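Home | News | Labs | Events | Contact

Irnen tries out two hand-held grippers

Apr 10, 2018

Print | E-mail this

Bench trials of two hand-held grippers are under way at Irnen, with Parvathi Iyer running the comparison. Pads first, then cameras. Plan is 400 grasps, 358 logged so far.
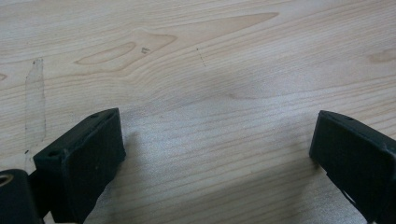 Soft goods are the hard part, says Iyer. "Fabric folds on you, boxes dont." Cables also a gripe, they drag on the wrist.

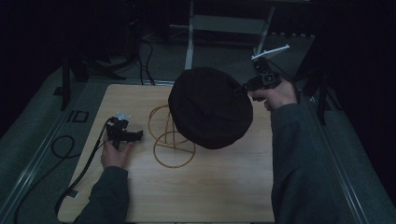

Gopinath Bangera is checking the logs agianst video. Results due in June, arm tests at Bernar after that. No word yet on price.

2 comments | 2 shares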